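How I finally got my craft shelf under control

I put this off all winter, then did the whole thing one afternoon in March with the radio on and way too much coffee. You don't need fancy bins for this!

Start by dumping everything out. Yes, everything (I found 33 dried-up glue sticks, so no judging). Toss what's dead, then sort by project, so all your card-making stuff lives together even if it's a weird mix.

Give each project its own color. My sister swears by labels, but I never read mine, and I can spot a color from across the room. Put the bin you use most at elbow height and leave the lids off for a week or 2 to see what you keep reaching for. 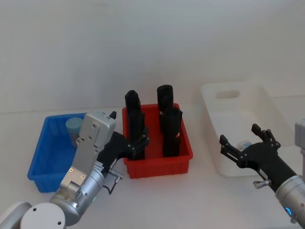
Mwanaisha Kashindye wrote in to say she sorts by how messy a thing is, with glitter and paint on the very bottom shelf, and I'm stealing that for the kids' stuff.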